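Home | News | Projects | Partners | Events | Contact

Winari Opens Second Phase of Household Handling Collection

6/4/22

The Winari research office has begun the second phase of its household handling collection, a program that gathers examples of everyday tasks for use in training a learning system. The first phase closed in February with 1718 accepted recordings. The second phase will add a further 1000, with an emphasis on objects that require two hands.

The work is carried out with hand-held grippers. An operator wears or holds the equipment, performs a task from start to finish, and returns the objects to a new starting position before the next attempt. No robot is needed during recording. The movements of the grippers are recovered afterward from the video and from the printed markers attached to each one, and are then converted into a form that a robot arm can follow.

According to the program office, this approach was chosen after a comparison with remote operation of a full arm. Operators using the hand-held equipment completed short tasks more quickly and needed less training before their recordings met the required standard. Remote operation will still be used for the evaluation stage, which is handled by Fevau under a separate agreement.
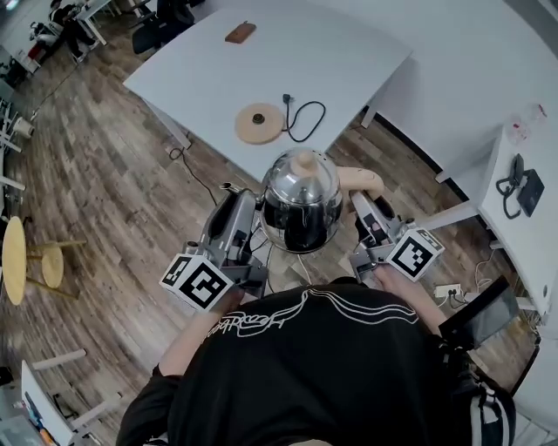 The second phase covers 11 task families. Among them are lifting and placing kitchen appliances, opening and closing containers, folding small textiles, and passing an object from one gripper to the other. Kettles, pans and similar items with shiny surfaces have been given a larger share of the schedule than in the first phase. Reflections were a frequent source of error in the earlier models — particularly where a handle and a curved metal body had to be told apart — and the program office considers the number of such examples collected so far to be too low.

Recordings are made in ordinary office and living areas, and furniture is left as it stands. Operators are asked to vary the height at which they work, the side from which they approach an object, and the hand that makes first contact. Failed attempts are kept if the operator recovers within the same recording. They are labeled separately and may be used for later work on error correction.

Each recording is reviewed before it enters the collection. Reviewers at Mirani check that both sets of markers can be followed for enough of the task, that the task label is correct, and that no private documents or screens can be read. During the first phase, 291 recordings were returned by reviewers. Most of these were rejected for lost marker tracking, usually when one gripper passed behind the object being held. The instructions to operators have been revised, and a short practice session on two-handed lifts is now required.

The program office has also changed the way tasks are described. In the first phase, each recording carried a single line of text. Second-phase recordings will be divided into steps, with a separate description for reaching, grasping, moving and releasing. Partners requested the change so that individual steps can be studied or reused without the complete task.

Storage and release of the collection are managed through Erneo, the shared data service used by all partners. Access is limited to partner institutions until the review is complete. A decision on wider release will follow the evaluation report — the terms of use are still under discussion — and no date has been set.

Staff who wish to take part as operators should complete the consent form and the equipment briefing before requesting a session. Sessions last one half day, including breaks. Previous experience with robots is not required.

Comments (4)

gripfan
Will the step labels be added to the February recordings too, or only the new ones? We have scripts that expect one line per recording.

Program Office
New recordings only for the present. The original format will remain available.

lowell_k
Glad to see failed attempts being kept. We threw ours out and regretted it later.

tmarsh
My wrists were pretty sore after a half day of this. Please keep the breaks in the schedule.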